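Moving a Marker from Plate to Plate: A Walkthrough for New Club Members

Welcome to the Zallside Robotics Club! If Tuesday is going to be your first evening with the arms, please read this page before you come, ideally with a snack and no hurry at all. The marker exercise is where everybody starts, and I still love watching it. 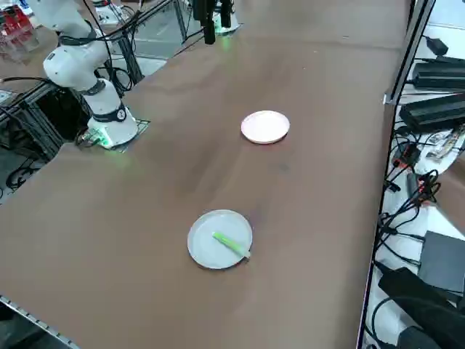
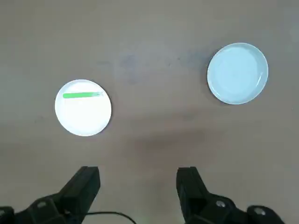
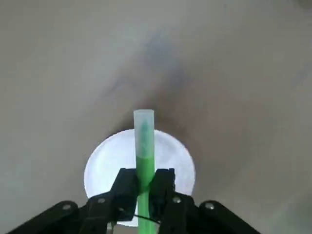
Page last changed: May, by the Zanora team

What you're going to do

You'll drive one arm by hand, pick up a marker from one plate and set it down on the other. It sounds like nothing (my own first try took most of an evening), but it has all the parts of a bigger job tucked inside it.

Setting up

Put 2 plates on the table, far enough apart that the arm has to travel a bit. Lay a capped marker across the nearer one. We like the green ones because they show up so nicely against a pale plate on the wrist camera. Check the cap is pushed on tight!

Picking up

Start with the gripper open and well above the table. Set the speed to 50 in Visser, our control program, and please leave it there for your first few goes. Look at the wrist view and turn the gripper until its fingers will close on the two long sides of the marker, then come down slowly. Grip the colored body, just below the cap, and never the cap itself. In the third picture you can see the kind of hold we're after, with a finger pad on each side.

Setting down

Lift straight up before you go sideways, or you'll drag the plate along with you. Once you're over the other plate, lower until the marker is close to the surface and open the fingers gently. If it rolls off, well, pick it up and have another go!

Saving your runs

Save each run in the Lulberg folder under your initials, the messy ones too. We need 100 runs from the whole club before the next project can start, so every one you add is a real help.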